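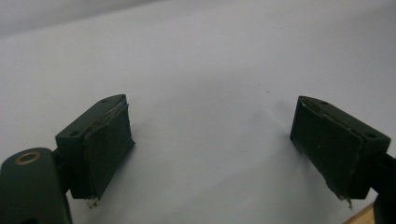
Can a machine do the washing up yet? Or fold a towel, or put the lids back on the right tubs? I get asked this at every family do and my answer is still a sort of long noise followed by "a bit". I've been reading and poking at this stuff for a couple of years now, and the longer I go on the less I care about the clever end and the more I care about the fingers. Two green blocks with a dark pad stuck on the inside of each, and the pads are already fraying at the bottom, little pale threads hanging off. That's the bit that touches the plate. All the maths in the world goes through those two pads, and the top edge is starting to peel.

Anyway. Long post, written quickly, dinner's on.

What set me off was Hamish Mackay, who runs the packing side at MacKinnon (they do boxed kitchenware, mostly mail order). He emailed to ask if he should be worried, or excited, or should just get on with his day. His bosses had been shown a video. Everyone's bosses have been shown a video. Arm picks up mug, arm puts mug in box, nice music. Hamish wanted to know what happens with the other 108 things in the catalogue. Fair question.

So I went up and spent a day there with a notebook. Things people do on that floor without thinking:

Pull one sheet of tissue off a stack. One. Not three.

Notice a glass has a chip by running a thumb round the rim while looking at something else entirely.

Shove a box flap down with an elbow.

Peel a label that's gone on crooked and put it back on straight, mostly.

The tissue is the one that gets me. I tried it with kitchen tongs when I got home, which is the poor man's robot test and I reccomend it to everybody. Tongs in one hand, other hand in your pocket. Try the tissue. Then try a carrier bag, then a sock that's inside out. I managed 2 sheets of tissue in 17 tries and one of those tore. And I have a working brain and two eyes, so whatever the problem is it isn't only brains. A lot of it is having a soft fingertip that can feel a slip before it turns into a drop.

Pravesh Visser disagrees with me about this, and he builds the things, so weigh that up how you like. He says grip is mostly solved for rigid stuff and good enough for a lot of soft stuff, and the real trouble is knowing what to do when it goes wrong. You drop a spoon behind the bin, you go and get the spoon. A machine that has only ever seen spoons on tables hasn't got a next move. He reckons you fix that with more practice, loads more, people showing it the job over and over in as many kitchens as you can get into. I said that sounds like a lot of kitchens. He said yes.

We did agree about pads. He says they're a consumable, same as brake shoes, and that people forget to budget for them. I'd never have thought of it. You buy the arm and then you're peeling and glueing for ever.

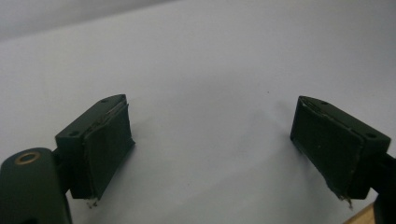 So what can they do, then

My own list, going by what I've seen in person and not in a video. Argue in the comments.

Hoovering. Yes, fine, if you pick up the floor first. Which is half of hoovering.

Moving a known box from a known place to another known place. Yes, been true for ages, and still where the money is.

Putting cups in a rack. Getting there. I watched a setup at Josano do this in October and it was slow but it was properly doing it, upside down cups the lot. Handles confused it. Ultan Moynihan, who was showing me round, moved one cup a hand's width to the left to prove a point and it coped. Moved the rack as well and it didn't.

Folding towels. Sort of. Small flat ones. You could do the whole airing cupboard yourself while it's thinking about the second corner.

Folding a fitted sheet. No, but I can't either.

Wiping a table. Better than I'd expected! Wiping is forgiving, there's no wrong place to start and if you miss a bit you go over it again. The hard part is pressing hard enough to shift jam and not so hard that you shove the table. Also knowing there's jam.

Loading a dishwasher. Ask me again in 4 years. Not the plates, plates are ok. It's the one weird whisk.

Anything with a bin bag. No.

The price thing

Somebody always asks. I can't give you a proper number because nobody selling these wants to put one on the page, you have to "talk to the team". Callum Gourlay looked into it for his bakery and came back with a quote from Flollico that was nearly 17 months of a part-time wage, before servicing, for something that would move trays. Only trays. It wouldn't have scraped them. He bought a second-hand mixer and kept the Saturday lad on.

I don't think he was wrong. I also don't think Flollico were taking the mick, there's a lot of engineering in moving a tray safely near people who are half asleep at five in the morning. It's just that a person who moves trays also scrapes them, answers the phone and tells you the flour's running low.

What I told Hamish

Get on with your day, basicly. If somebody wants to trial an arm on the taping and stacking end, let them, that part is dull and heavy and everyone's back hurts. Ask who replaces the fingertips and how often. Ask to bring your own objects to the demo, and bring the tissue paper. Ask what it does when it drops one – and then stand there and wait till it does.

He wrote back to say the bosses have moved on to a new stock system, so there we are.

Couple of odds and ends. The Beltesia write-up I promised is still coming, I've got the notes but my handwriting is a disgrace. Esko Valtonen has pointed out that in my last post I mixed up payload and reach in the second paragraph, he's right, fixed now, thank you Esko. And if anyone's got a machine that can turn a duvet cover the right way out I will travel to see it, I'll pay my own train fare.

Rice is boiling over, got to go.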